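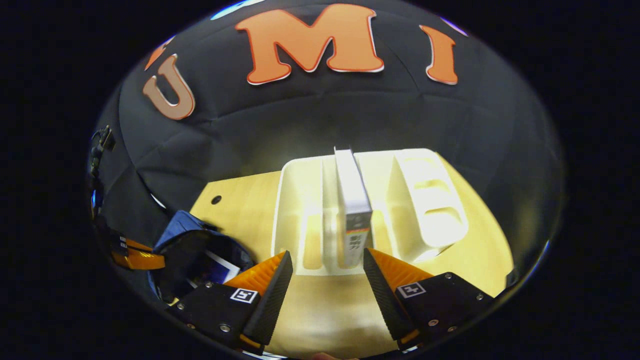
Putting together an anthology sounds grander than it feels, which is mostly like tidying a very large drawer. I've edited four of them now, the latest for Flolon, and I still start the same way, with tea and a fat notebook.

## Read first, sort later

Read everything once without making a single decision. I know, I know! Just put a pencil tick beside any story you'd happily read again tomorrow. For the last book we had 531 submissions, and it took me most of the winter, with Jeanie Moncrieff reading alongside me (she is much faster and far less sentimental).

## Write for permissions early

Send your letters as soon as you have a shortlist. Say which piece you want, how many copies you plan to print and what you can pay. Allow around 12 weeks for replies, and keep a spare story or two up your sleeve.

## Find the order

Print the first and last page of each piece and lay them end to end on the floor. Read every ending straight into the next beginning, out loud if you can bear it. Two funerals in a row will jump right out at you, and so will three stories that open with the weather.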